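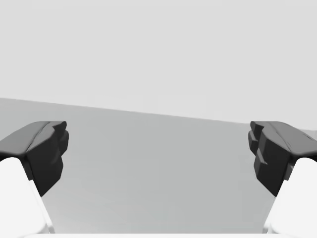

How long should I rest bread dough before I shape it? For my plain white loaf I wait 18 minutes after the first folding, with a bowl turned over it.

I write this thread for my neighbors in Fandville who asked me after the market. I am Tassanee Chaiyaporn and I bake at home, two loaves at a time. I am not a professional.

1. Flour. I use 400 grams of bread flour and 300 grams of water. It is a soft dough. If you are new, please begin with a little less water and add the rest slowly.

2. Salt goes in later than the water. My aunt in Loltside puts everything together at once and her bread is also good, so I do not argue with her.

3. Kneading. I knead until the dough stops sticking to my palm. In February my kitchen is cold and this takes longer than in summer. 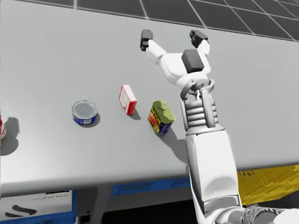

4. Shaping needs free space, more than most people give it. I used to shape between the kettle and the dish rack, and my loaves were always crooked. Now I move everything to one side first, like the four objects on that large light gray table, which sit to the left of the arm. Then I flour only the part where I will work.

5. The oven must be very hot. Mine is old, so I heat it for a long time and I do not trust the little lamp.

6. Someone asked about freezing. I slice the loaf first, then freeze it in a bag. The slices go directly in the toaster.

Tomorrow I will write about rye. I have tried it only twice, so please send me your recipes before that.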